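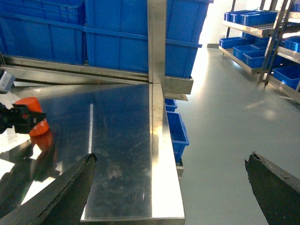 My grandmother kept her recipes in her head, and for most of my childhood I believed that was where all recipes lived. When she died we found a single card in the kitchen drawer, in pencil, giving the flour and the butter for her plum cake and then the word "bake." No temperature, no time. I have spent a good part of my adult life trying to get that cake back, and it has led me into a great many kitchens belonging to other people. Some are tiny and tiled, and some have a big steel table with years of faint scratches and swirls in it, the kind of surface that throws the overhead lights back at you while you knead. I have come to love those scratches. They tell me somebody has been working.

Lovisa Nygård has been working for a very long time. She started baking in Farcombe when she was 14, on Saturdays, for a man who paid her partly in rolls, and she still shapes a loaf the way he taught her, with the heel of the hand and hardly any flour. I went to see her because a reader wrote to say that she, too, made a plum cake with no instructions. We sat down at four in the afternoon, when the ovens were off, and she cut me a slice before I had my coat unbuttoned.

It wasn't my grandmother's cake. It was darker, with cardamom in it, and the plums had gone jammy at the edges. But the crumb was so close that I had to put my fork down for a minute. Lovisa was kind enough to talk about the weather until I picked it up again. 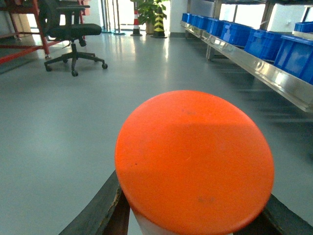 What the hands remember

"I couldn't write it down if you paid me," she told me. "I know when the butter is ready because it stops arguing." She did try once, for a niece in Sanberg, and the niece's cake came out flat as a plate. They went through it line by line on the telephone and found that Lovisa had left out the resting – she had never thought of it as a step, since that was simply when she swept the floor.

I think a lot of family recipes go missing in just that way. The flour gets written down, and the eggs, and then all the waiting and poking and looking out of the window gets left off, though it may be half the cooking.

Gilang Oei has a notion about this. He teaches an evening class in Santoro where people bring a relative along on Monday night and cook beside them, and the rule is that the younger one isn't allowed to ask for an amount. They can only watch and copy. 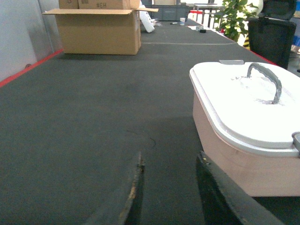

He told me about a retired bus driver of 90 who came with her grandson to make fish dumplings. The boy had a scale in his bag and was itching to use it. By the second week he had forgotten it was there, and by the third he was correcting his grandmother's folding, which she took very badly and then, after some thought, adopted.

I went along to two of these classes myself, without a relative, and was lent one. She was from Somex and showed me how to stretch dough over the backs of my hands until I could see my knuckles through it. I tore 4 sheets. She ate the scraps and said nothing at all.

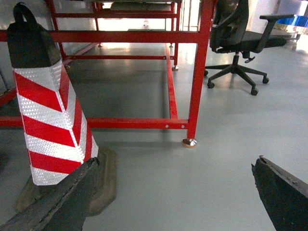 From the Food and Home Desk

As for the plum cake, I'm still at it. Lovisa's trick of letting the batter rest has brought me closer than I've been in years, and my brother, who has no patience for any of this, had a second piece without being asked. I've started writing on the back of my grandmother's card, in pencil like hers: wait until the kitchen is swept. Next I want to try it with the little yellow plums, if the tree behind my brother's house gives us any this September.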